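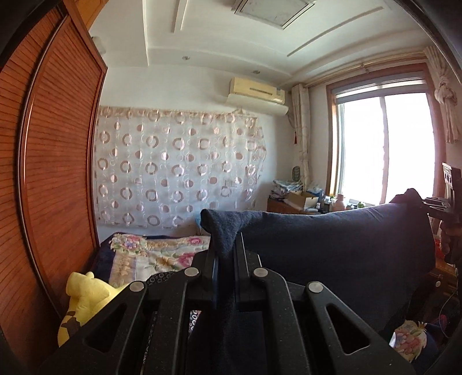
*2 min read*

I keep seeing job adverts for a "payroll hero", and I'm not convinced anyone writing them has met a payroll clerk. The last one, from Bultwood, asked for passion, resilience and a love of people. It didn't mention tax codes.

Sunita Whitlock did our payroll for eight years. What she had was patience with bad timesheets and a habit of ringing people before the cut-off. I never saw much passion. In March she found a pension deduction that had been wrong by £581, and she found it by reading the thing line by line.

Would a personality test have picked her out? Droluno sells one with 100 questions. I took it, and apparently I'm a natural leader. I have my doubts about that too.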